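Handheld gripper keeps reporting "closed" when it isn't
Forum > Hardware > Grippers and end effectors
January 2026

plateaujam
Posting this in case it saves somebody a bad afternoon. We collect demos with a hand-held two-finger gripper, ribbed pads, nothing exotic. The job is dull on purpose: pick up a small box, put it down, pick up a bigger box, put it down. The width reading comes off an encoder through a Plusen board and gets logged with the video.

Last week I was checking logs and found a stretch where the gripper claims to be fully closed for minutes at a time. In the video the fingers are wide open. According to the log I was picking up boxes by sheer force of personality.
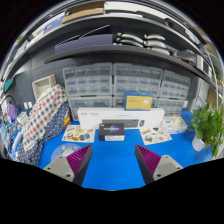
The bad stretch starts after 4,000 good readings and then the width just drops to zero and sits there. No error, no warning light. Restarting the board fixes it until it doesn't. Firmware is stock. I've already swapped the cable once, so please be gentle.

ohmward_bound
It's the cable.

plateaujam
I said I swapped the cable.

ohmward_bound
With a new cable, or with another cable from the drawer where you keep the cables that used to be bad?

plateaujam
I'm going to decline to answer that.

quietservo
Could be the cable, but I'd look at the board first. We had the same thing on two Plusen boards. When the encoder misses its reply, the board sends zero instead of sending nothing, and zero happens to be "closed." Whoever picked that default has never had to clean a dataset.

Easy test: unplug the encoder while it's logging. If you get a nice flat zero, there's your problem.

mildly_torqued
Disagree with blaming the board. A missed reply has to come from somewhere. Ours was the connector working loose every time someone squeezed the trigger hard. A dab of hot glue and we've had 2,000 squeezes without a dropout. Fix the cause first, then complain about the default.

quietservo
Glue is fine. Glue does not make zero a sensible error value. If this gripper's numbers end up training an arm, the arm learns that closed and open look the same, and then I'm the one standing next to it.

mildly_torqued
You stand next to yours?

quietservo
Not anymore.

gantrygoat
Want to back up quietservo on the safety part. We trained on a batch with this exact fault at Eseva and didn't catch it. The arm came down on a carton with its fingers already shut and kept pushing. Carton lost. Nobody was hurt, the table has a dent, and I got to write a report with the word "carton" in it 50 times. The force limit did trip, eventually, at its own pace.

Check your logs before you train. Any width that stays perfectly flat for 100 readings in a row while the gripper is moving, throw that take out.

plateaujam
OK, results. Unplugged the encoder mid-log and got a perfect flat zero, so quietservo gets that one. Then I wiggled the connector with everything running and got the same zero, so mildly_torqued gets that one too. Then I tried a cable fresh out of the bag and the wiggle didn't do it anymore.

ohmward_bound
Take your time.

plateaujam
It was the cable.

I'm also adding gantrygoat's flat-line check to the import script, and I've asked Plusen whether the board can send something other than zero. They replied asking if I'd tried another cable.

mildly_torqued
Still glue it.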